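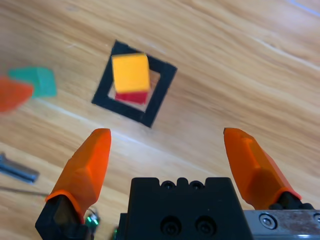 Can the Triltuder gripper drop a part after an emergency stop?

When the emergency stop is released and the power comes back, a gripper with the old firmware opens its fingers to find the zero position, and the part falls. Grippers with firmware 3 keep the fingers where they are until the program gives a new command.

Triltuder two-finger gripper, electric, parallel stroke
Order number 1252
Sold and serviced by Gosselin
Status: available, with safety notice of May 2022 (please read before use)

What the gripper is for

The Triltuder is a small electric gripper for light parts on a table: blocks, caps, small boxes. It is used a lot for stacking exercises and for program tests, where the robot takes a part, carries it to a marked place and puts it on another part. The fingers travel on a metal rail and can be changed with a hex key. The gripper is delivered with the orange fingers and the connection cable. The controller is not included. We recommend the Codetix controller, which we also stock.

Safety notice

In April a customer reported to us that his gripper opened alone after an emergency stop. The arm was standing high over the table at that moment and the part fell next to the hand of the operator, who was already reaching in to clear the place. He was not hurt. We repeated the test in our workshop with the same firmware and we got the same result each time.

The fault is in the start sequence. After a loss of power, firmware 2 does not remember the position of the fingers. It opens them completely to find the end of the stroke, and only after this does it report "ready" to the controller. The Codetix controller shows a green status during the whole movement, so the operator has no warning on the screen.

Please note that a normal pause of the program is not concerned. The fingers hold during a pause, as the power stays on.

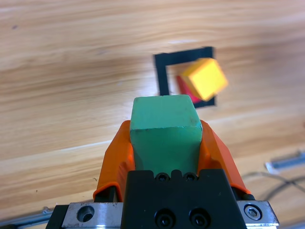

Diane Dufour
Technical service, Gosselin

When the fingers have a part between them, as with the green cube, treat the gripper as loaded until you have seen the part on the table. This is my advice for every firmware, also the new one.

If your gripper has firmware 2, please work in this way until it is updated:

Do not release the emergency stop with a hand under the gripper.
Before you release it, put a soft tray under the part, or take the part out by hand with the main power off.
Keep the area under the arm free of cables and tools. A falling block can push a cable toward the rail.
After the restart, move the arm up slowly and check the stack before the program continues. The controller does not know that the part is missing and it will go to place it anyway. The empty fingers can then hit the parts already standing.

How to see your firmware

Open the device page on the controller and look at the line "gripper". If the line stays empty, the connector is often not pushed in completely. Switch off the power before you touch it.

The update

The update is free. You can load it yourself with the Stillum service cable, or send the gripper to our workshop. Take the fingers off before sending and keep the screws in a bag. After the update you must teach the closed position again, otherwise the gripping force can be too low and the part slides down during fast movements. We had this case with a customer who thought that the update had failed, but only the teaching was missing.

Worn fingers

Several customers asked if new fingers would solve the problem. They do not. New fingers help when the part turns or slips while it is held. Look at the inner faces: if they are shiny or have a step, change the pair together, never only one side. Clean the rail with a dry cloth and do not use oil, it collects dust.

For the update or for spare fingers, write to Gosselin technical service and give the order number and the firmware version.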